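Cevuditz Tenants' Association
Minutes of the general meeting, common room, Ovari Street entrance

1. Previous minutes
The March minutes were approved with one change: "the elevator is fixed" now reads "the landlord says the elevator is fixed."

2. Shared kitchen
Members want the snack box kept, as long as people stop leaving bags in it for weeks. No rule was adopted. The last rule was ignored. 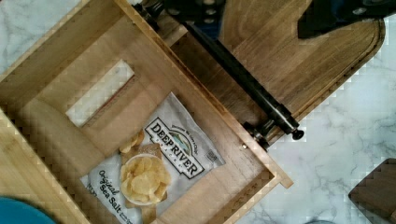 Last changed: September 19, 2025

3. Heating contract
Vestus, the management company, is offering a new heating plan and promises lower bills for all 66 apartments. The chair asked how much lower. The Vestus letter does not say. It does say the plan is "designed with residents in mind," and several members asked that this not be counted as an answer.

The plan carries a setup charge of $4000, shared across the building. Members wanted to know why a plan meant to save money starts with a bill. Agreed to ask Vestus in writing for last winter's real usage and a copy of the full contract. No vote until both arrive.

4. Counter space
A request for more free counter in the kitchen was heard. The toaster oven and the two-slot toaster both stay. A motion to buy a bigger cart failed for lack of a second.

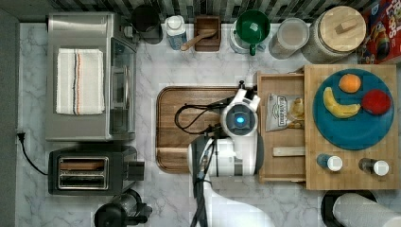 5. Laundry room
Bai, the laundry contractor, reports that 2 dryers were repaired. Members on the upper floors said one still stops halfway through. The Bai report has no dates and no list of parts. The secretary will ask for both, though the same request went out in March and got a brochure back.
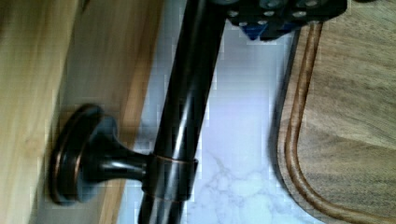 Page last modified: see date under item 2

6. Bike storage
Vestus now says the locked bike area will be ready "soon." The same word was used at the last meeting. One member offered to measure the space to see if the racks in the drawing would even fit. Accepted.

7. Other business
A member asked if the association could get its own electric meter reading for the common areas, kitchen included.

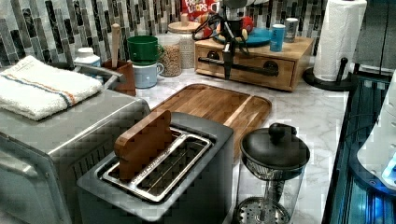

The present figure comes from Vestus alone, and members saw no reason to take it on trust. The secretary will find out what a separate reading costs and report back.

Next meeting to be posted by the mailboxes.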